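Six months with the lane-keeping on

I've had the Vasatar since April, and enough people have asked me about the driver assistance that I'm putting it all in one place. It's a used one, bought from Buckley out on the highway, and it came with the full assistance package because the first owner ticked every box. I wouldn't have paid extra for it new.

My driving is mostly a commute with one long stretch of two-lane highway, plus a trip to see my brother-in-law Fiachra McGrath every few weeks. He lives 250 kilometres away and there's not much to look at. 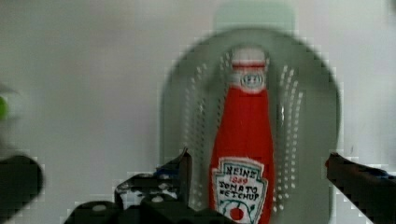
What works

Adaptive cruise is the part I'd miss. You set a speed and a gap, and it holds both. I leave the gap on the longest setting. On the shorter ones it brakes later than I would, and my foot hovers over the pedal the whole time.

Lane-keeping is good on fresh paint and poor on old paint. Past the grain terminal, where the centre line has worn away, it drops out with a small chime and a grey icon. The first time, I didn't hear the chime over the radio. I've since turned the chime up – it's under Sounds, two menus down from where you'd look.

Blind spot warnings are fine. I still turn my head.
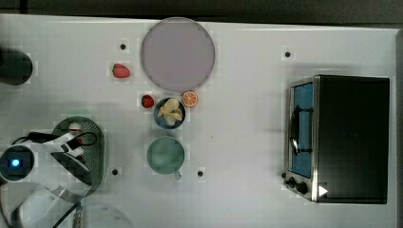

The other thing is the camera behind the windscreen. I got a chip in the glass in June and had the whole thing replaced at Rarnard. Dinesh Pisharody did the job and told me beforehand that the camera would need calibrating afterwards, and that this was billed separately. The glass was 600 dollars and the calibration was nearly as much again. My insurer covered the first and argued over the second. They paid in the end, after two phone calls and a copy of the invoice. If you have a car like this, ask about calibration before you renew your policy.

Since then the lane-keeping has sat a touch further left than it used to. Benedita Matos at work has the same model and hers does it too, with the original glass, so I've stopped blaming the windscreen. 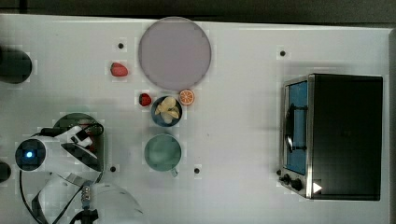
Kitchen things on the white table.

I've put more than 2000 kilometres on it since the calibration and haven't had a false braking event. Before that I had two, both under the rail bridge, both at low speed with no one behind me.

There's a software update due that is meant to fix the drop-outs on worn lines. The dealer wants the car for half a day to install it, so I'm waiting until the next service.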